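About Us

G'day, I'm Enikő, and I run Bodcombe Toy Library with my mate Clémence Aubert. We opened in May with 47 borrowed puzzles and a shelf my dad put up a bit crooked (it's still up!). These days there are 983 things on the books, from ride-on trucks to cubby house kits.

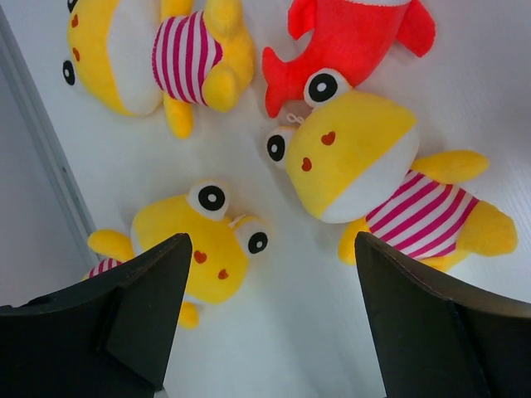 Membership is $24 a term and you can take home four toys at a time – five if one's a jigsaw. Lost a piece? Give us a ring and we'll sort it out, no dramas. We're in the old Szilágyi bakery, open till 12 most mornings, and the kettle's always on.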